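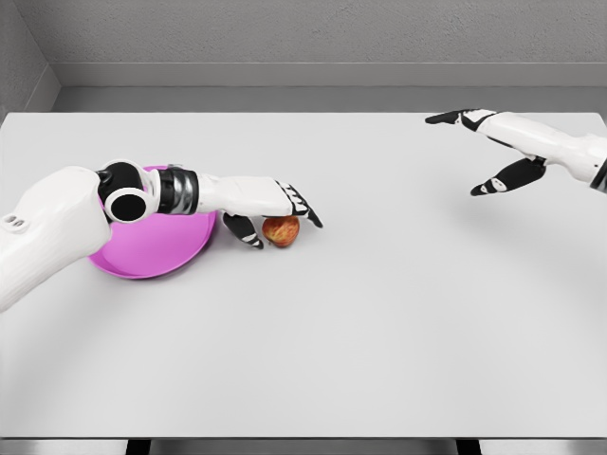 Work Systems and Automation
Unit 5: Manual handling cells and the redistribution of tasks
Course handout, July revision

Read before the session: the Clidine case summary and section 2 of this handout. Bring the blank task table from Unit 4.

1. Scope

This unit covers the introduction of two-armed humanoid machines into light handling work: picking, sorting, portioning and tray loading. It doesn't cover palletizing, welding or any task done behind a full-height fence. The question for the unit is which parts of a job change when one part of it is automated, and who takes up what is left.

The main case is the fruit line at Clidine, a packing plant that supplies portioned fruit to hospital and school kitchens. The second case, Nuttall, is a smaller contract packer that bought similar equipment and organized the work around it differently. Both plants used the same planning software, Rumus, to assign tasks and log stops.

2. Terms

Task: a unit of work with a start state, an end state and a way to tell whether the end state was reached. "Move one apple from table to bowl" is a task. "Keep the line tidy" is not, although people are paid to do it.

Job: the full set of tasks and duties held by one person over a shift, including those that appear on no sheet.

Residual work: what remains in a job after one or more tasks have been removed from it.

Intervention: any action by a person that returns the machine to a state from which it can continue. Picking up a dropped item is an intervention. So is turning an item so that it can be grasped.

Exception: an event that the task plan doesn't cover. Interventions are logged in Rumus. Exceptions are logged only if the operator types a note, so the recorded number is a lower limit.

3. The pick-and-place task in simulation

Task plans at both plants were developed in simulation first. The standard practice task uses one item, one container, a bare table and a robot with two hands. The steps are:

3.1 Locate item and container.
3.2 Move the working hand to a pre-grasp position over the item.
3.3 Lower, close the fingers and thumb, and confirm contact.
3.4 Lift, carry, and position over the container.
3.5 Open, withdraw, and confirm that the item is in the container.

Step 3.3 causes most of the trouble. A round item can roll when one finger touches it before the others. A person corrects for this without noticing. A machine needs the correction stated as a rule, learned from recorded attempts, or made unnecessary by the shape of the hand.

Step 3.5 is often left out of job analyses. When a person places an apple in a bowl, checking is part of placing. When the task is split into steps, checking becomes a separate item with its own time and its own failure rate. At Clidine it had to be added to the plan after the first trial.

The second arm raises a planning question of its own. In a one-item task it has no assigned step, but it still takes up space above the table and has to be kept clear of the first. Planners at Clidine left it in an open, parked position during single-item picks. Planners at Nuttall assigned it to hold the container.

4. What simulation leaves out

The simulated table has even light, a plain surface and nothing on it that isn't part of the task. The working table at Clidine had labels, juice, stems, a scale, and a cloth that moved from place to place during the shift. The following conditions were found on the floor and were absent from the first task plans:

Bruised fruit, which should be rejected and not placed.
Two items touching.
Containers stacked inside each other and handed over as one.
Glare from overhead lamps on glossy bowls.
A person reaching across the table to take something.

The last of these is a safety matter and is handled in Unit 6. The other four are work design matters. Each was handled by someone before automation, and none was written down. The packers described them as "just part of it." For analysis purposes, a condition that gets handled every hour and appears on no task sheet should be entered as a task.

5. Case A: Clidine

Before the change, 22 packers worked the fruit line over two shifts. Each packer picked, inspected, portioned and labeled. They rotated between fruit types every two hours by informal agreement.

The robots were assigned picking only. Inspection, labeling and all interventions stayed with people. Management's planning document treated the packing job as four equal parts and expected the removal of one part to free a quarter of the time. The trial didn't support this, for reasons that can be read from the log.

During the trial period Rumus recorded 1353 interventions. Of these, 66 percent were repositionings: an item had rolled, or lay where the hand could not close on it. The rest were split among dropped items, container faults and stops with no cause given. A typical repositioning is short. The cost lies in the walk to the station and in the break in whatever the packer was doing before the call.

Effects on the job, taken from interviews and shift records:

Pace. Before, the packer set the pace within limits. After, the machine set it, and the packer's day was divided by its calls. Several packers said they could no longer finish a batch of labels without getting up.

Physical load. Repeated reaching fell, and complaints of wrist and shoulder pain fell with it. Standing time without movement went up at the inspection post.

Skill. Inspection had been done by hand and eye together; a soft apple is found by touch. With picking removed, inspection was by sight alone and more soft fruit went through. A hand check was put back in after the trial. It cancels part of the time saved.

Rotation. The informal rotation ended. Station assignments were now made in Rumus, and it had no field for an agreement between two people to swap. Packers rated this change lower than any other in the interviews, including the change in pace.

Pay. The grade didn't change. The packers asked for the intervention work to be graded as machine tending. The request was still open when the case was written.

6. Case B: Nuttall

Nuttall ran one robot on one table, with a named operator for each shift. The operator had no other station and was trained to edit the task plan within set limits: container position, approach height and order of picks. Packers at the neighboring tables had no duty toward the robot.

The intervention count per hour was higher at first than at Clidine and then dropped below it. The case writers give two possible causes. The operators changed the plan when they saw the same fault repeat, and they also arranged the fruit before each run so that fewer items touched. The records don't allow the two to be separated. The arranging time wasn't logged, so the lower count should be read with care.

The operator post was popular and the applicants were mostly the faster packers. The remaining tables lost their most experienced people, and output there fell for several weeks. The plant didn't charge this loss to the automation budget.

7. Comparing the cases

Students often begin with the stop rate. It is the easiest figure to get and it says little about the job. Compare the following first:

Who is called when the machine stops, and what do they leave unfinished?
Who is permitted to change the task plan?
Which checks were made by touch, and where are they made now?
Which arrangements between workers existed outside the schedule?
Which hours appear in no record?

A note on method: ask for a demonstration before asking for a description. Packers at Clidine left the stem check out when describing the job and performed it every time when shown on the table.

8. A second tool: the Skirkumine sheet

The Skirkumine sheet is a one-page form on which workers mark each task by effort, attention and freedom to choose the order. It is filled in twice, before installation and after the first full production month. Clidine used it once only, after installation, and had no earlier scores to set beside the results. Nuttall didn't use it. Copies are in the course folder. Scores from different plants should not be added together; the scale is relative to the person filling it in.

9. Assignment

Choose a handling task that you can watch for at least an hour. A cafeteria counter, a mail room or a library returns desk is suitable. Get permission from the person doing the work and from the person in charge of the area.

Write the task out in steps at the level of detail used in section 3. Mark the steps that a two-handed machine could take over under the conditions you observed. For each marked step, list what the worker does at the same time that would then have to be done separately. Fill in the task table for the residual work and state who would hold it.

Length: four pages, plus the table. Cost estimates are not required. Submissions that give only the steps, without the residual work, will be returned for completion.

10. Reading for Unit 6

Clidine case, appendix on table access and reach zones.
Nuttall case, operator training outline.
Unit 6 handout, sections 1 to 3.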